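Best way to get 3M liner off a small piece without wrecking the glue?

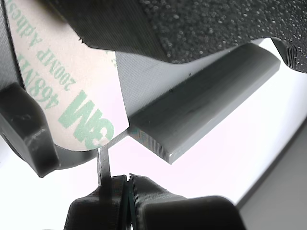
Caoimhe Noonan
Aug 31, 2020

Hi all! I'm sticking grip material onto some small parts and the backing paper is driving me up the wall. The liner says 3M, 468MP and 200MP in green. I pick at a corner with my nail and the glue starts lifting with the paper (so annoying!). Any tricks?

Imani Oyelaran
836 posts

Don't pick at the corner, you'll just roll the glue up. I bend the corner back a bit, slide a hobby blade in between paper and glue, then peel nice and slow, folding the liner flat back on itself. If the glue still wants to come, press it down again and start from another side. Wipe the part with isopropyl first and let it dry, and press hard once it's on. I leave mine overnight.

Crenshaw
28 posts

tweezers. also I cut mine a bit big and trim after, way easier to grab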